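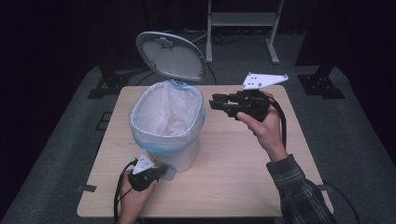

The ramp at the side door is fine, one of the inspectors wrote back after the February round, but no voter is going to find it unless there is a sign at the street, and there was no sign at the street. Most of the comments that came in were of that sort. The building passed and the way people get to the building did not. The list below has been changed to put more weight on the outside of the site, and the comments are kept under the items they belong to.

Clidinitz County Polling Place Inspection Checklist
Revised June 2018

Use one copy per site. Mark each item Yes, No or N/A. A No needs a written comment. Items marked with an asterisk must be fixed before the site can open to voters.

PART A. OUTSIDE THE BUILDING

A1. Polling place sign can be read from the street in both directions.*
Comment (Kakeck Grange Hall): No. Sign was on the lawn but faced the parking lot. Moved to the corner while I was there.
Comment (Texier Branch Library): Yes.

A2. Sign at the main door points to the accessible door, if they are different doors.*
Comment (Kakeck): No. Needs an arrow sign at the front steps and a second one at the walk.

A3. At least one accessible parking space is marked and kept clear.*
Comment (Skekton School gym): Space is marked, but the dumpster company was parked in it at 11 in the morning. School office has been told. Put a cone out the night before.

A4. Path from parking to door is firm, level and free of ice, hoses, cords and loose mats.
Comment (Skekton): Lip where the sidewalk meets the asphalt. A wheelchair will catch on it. Temporary ramp plate requested.
Comment (Texier): Path is good. Hedge on the left side needs cutting back before fall.

A5. Outside lights work and cover the whole path. Check after dark.
Comment (Kakeck): Not checked, visit was in daylight. Second visit needed. Please don't mark this one Yes from the look of the fixtures.

A6. No-campaigning line is measured and marked.* Measure from the door voters use. If there are two doors, measure from both.
Comment (Texier): Only the front was marked. The book-return side is also a voter entrance now, so last year's chalk diagram is out of date.
Comment (Skekton): Two yard signs inside the line, one from each side. Both removed by the site lead and left at the edge of the lot for pickup.

PART B. DOORS AND HALLWAYS

B1. Voter door opens easily or is held open by a person or an approved stop. Fire doors may not be propped.*
Comment (Skekton): Gym doors are fire doors. They were propped with a folding chair. Explained to the site lead. The doors need a greeter all day.

B2. Door opening is wide enough for a wheelchair with both leaves in use.
Comment (Texier): Yes.
Comment (Kakeck): Yes at the side door. No at the front.

B3. Exit signs are lit and exits are not blocked.*
Comment (Kakeck): Stacked tables in front of the rear exit. Hall staff moved them. Check again on setup night because that is where they are normally stored.

B4. There is room for a line indoors that does not cross the line of people leaving.
Comment (Texier): Tight. Suggest voters come in by the main door and leave past the children's room. Needs tape on the floor and a sign.

PART C. THE VOTING ROOM

C1. Power cords are taped down along their full length or run along the wall.*
Comment (Skekton): 40 feet from the nearest live outlet to the scanner. Need a heavier cord than the one in the supply case, and a cord cover where it crosses the walkway.

C2. Outlets used for the scanner are live and are not on a wall switch.
Comment (Kakeck): Outlet by the stage is on the same switch as the stage lights. Put tape over the switch or use the outlet by the kitchen. The kitchen one is better.

C3. Voting booths are placed so that no one in line, at the check-in table or at a window can see a ballot being marked.*
Comment (Texier): Two booths backed onto the glass wall. Turned them. Blinds on that wall don't close all the way.

C4. At least one booth is at seated height with a chair nearby and clear space to turn.*
Comment (all three sites): Yes.

C5. Ballot box or scanner bin was shown empty, then locked and sealed in front of poll workers from both parties.* Write the seal number in the log, and have both workers initial it.
Comment (Skekton): Practice run only. The log had one set of initials. That would be a real problem on the day.

C6. Unused ballots are stored where a poll worker can see them at all times.
Comment (Kakeck): They had planned on the coat closet. No. Moved to the table behind check-in.

C7. Sample ballots and voter rights posters are up, at reading height, in every language the county requires.*
Comment (Texier): Posters were there but under a community calendar. Ask the library to give us that board for the day.

PART D. PEOPLE AND PAPERWORK

D1. Helper forms are at the check-in table. A voter who needs help reading or marking a ballot may choose the helper, within the limits printed on the form. Poll workers must know where the limits are printed.
Comment (Skekton): Forms present. Two of the workers had not seen the form before. Add to training.

D2. Provisional ballot envelopes are on hand, with a written count.
Comment (Kakeck): 30 envelopes, count sheet matches.

D3. Phone number for the county election office is posted at check-in, and the phone at the site can reach it.
Comment (Kakeck): Cell signal drops inside the hall. Use the landline in the kitchen. Tested, works.

D4. First aid kit and fire extinguisher are present and in date.
Comment (Texier): Extinguisher tag is past date. Library will replace it.

RESULT

Kakeck Grange Hall: Open with fixes. Night visit still to be done.
Texier Branch Library: Open with fixes.
Skekton School gym: Held. Five items to clear, including the cord and the doors. Reinspect after the ramp plate is in.

Return the signed copy to the county election office and leave a second copy in the site binder.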